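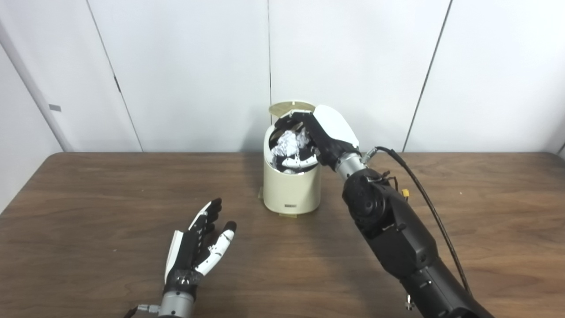

Noticias del embarcadero: lo que hay que saber antes de poner el toldo

Queridos socios y amigos del muelle:

Con la temporada llamando a la puerta, vuelvo a escribiros largo y tendido, como me reprocháis con cariño cada primavera, y esta vez el asunto es el que más correos ha traído al buzón durante el invierno: los toldos de amarre. Qué tela conviene, cuándo se montan, qué hacemos con las costuras que han pasado ya unos cuantos veranos al sol y, sobre todo, cómo dejar la barca cubierta sin que el primer vendaval se lleve la cubierta a la otra orilla del lago.

Empiezo por lo práctico, para quienes leéis esto con prisa. El pantalán norte estará abierto a partir del 25 de marzo y desde ese momento podéis montar vuestras estructuras. El pantalán sur tendrá que esperar un poco más, porque quedan tablones por cambiar en el tramo de Sumness y no queremos a nadie subido a una escalera encima de una madera que baila. Os avisaremos por correo en cuanto esté listo.

Las medidas, que siempre dan guerra

Este invierno hemos vuelto a medir las plazas, una por una, con cinta metálica y mucha paciencia (y con guantes, porque menudo febrero). Hay 19 plazas en las que el toldo del año pasado sobresalía hacia el canal de paso. Si la vuestra es una de ellas, ya tendréis una nota en el casillero con la anchura máxima permitida. No hace falta comprar nada nuevo en la mayoría de los casos: basta con adelantar los postes un palmo y tensar la tela por la parte de atrás, que suele tener ojales de sobra.

Para los que estrenáis toldo, un consejo de quien se ha equivocado ya un par de veces: medid la barca con todo puesto. Con las defensas colgadas, con el motor levantado y con la antena en su sitio si no es abatible. La eslora que figura en los papeles es una cosa, y lo que ocupa la embarcación amarrada un domingo de agosto es otra bastante más larga. Yo encargué mi primera cubierta con los papeles en la mano y me pasé dos veranos viendo cómo la popa se tostaba al sol, con el asiento trasero cada vez más parecido a una galleta.

Sobre las telas

El taller de Skamitz nos ha vuelto a ofrecer precio de grupo y, después de darle muchas vueltas, creo que merece la pena. Tienen dos calidades. La ligera, que llaman Fang, cuesta 447 euros para una plaza estándar, se dobla con facilidad y cabe en un cofre pequeño; a mí me parece muy apañada para barcas de remo, lanchas cortas y para quien solo viene los fines de semana. La pesada, la Tolo, sube hasta los 1.054 euros, lleva doble costura en las esquinas y un refuerzo en el centro para que no se forme bolsa cuando llueve. Es una diferencia considerable, lo sé, y no voy a ser yo quien os diga en qué gastar el dinero, pero si tenéis la barca en el agua toda la temporada y la plaza da al oeste, pensadlo con calma.

En ambos casos el precio incluye los tensores y no incluye los postes. Los postes viejos sirven, siempre que no tengan holgura en la base. Para comprobarlo, agarradlo a la altura del pecho y empujad con ganas: si se mueve la placa, hay que apretar los pernos antes de colgar nada encima.

Los pedidos se hacen por escrito, en la hoja que hay en el tablón de la entrada, indicando número de plaza, modelo y color. Los colores de este año son azul marino, arena y un verde botella que en la muestra queda precioso. El gris se ha terminado y no lo van a reponer, lo siento por los que me lo habéis pedido — y habéis sido unos cuantos.

Limpieza y arreglos

Si vuestra tela del año pasado está sana, con una buena limpieza tendréis de sobra. Agua templada, jabón neutro y un cepillo blando, siempre con la tela extendida y nunca hecha un gurruño en el suelo del aparcamiento. Nada de lejía y nada de hidrolimpiadora a dos dedos de la costura, que luego el hilo se abre y empiezan las goteras. Dejad que se seque del todo, por las dos caras, antes de montarla o de guardarla. Una tarde entera de aire suele bastar, aunque con la humedad que sube del lago a veces conviene darle también la mañana siguiente.

Los desgarros pequeños se remiendan bien con parche adhesivo por la cara interior y un pespunte alrededor. Para los grandes, el mismo taller recoge las piezas aquí en el embarcadero y las devuelve cosidas. Etiquetadlas con el número de plaza, por favor, que dos toldos azules enrollados se parecen muchísimo.

Una cosa más sobre el viento

La norma del muelle sigue siendo la misma: con aviso de temporal, las cubiertas se recogen. Sé que da pereza venir solo para eso, y más si vivís lejos, pero una tela suelta tira de los postes, los postes tiran del pantalán y al final acabamos pagando entre todos. El otoño pasado la reparación de una sola esquina nos costó 400 euros, que habrían venido estupendamente para la nueva manguera de la rampa. Si no podéis acercaros, poneos de acuerdo con el vecino de plaza y dejadle dicho cómo se sueltan los tensores. Los de carraca, en particular, tienen su truco: primero se aprieta un poquito y luego se levanta la palanca, nunca a tirones.

Me quedaban en el tintero los elevadores eléctricos y el eterno debate de las tomas de corriente, pero esto ya se ha alargado bastante y prefiero dedicarle al tema el boletín siguiente, con las tarifas nuevas delante. Mientras tanto, quien quiera tocar las muestras de tela antes de decidirse las encontrará en la caseta, en la estantería de los chalecos. Devolvedlas a su sitio después, que son prestadas.

Un abrazo grande y hasta pronto en el muelle.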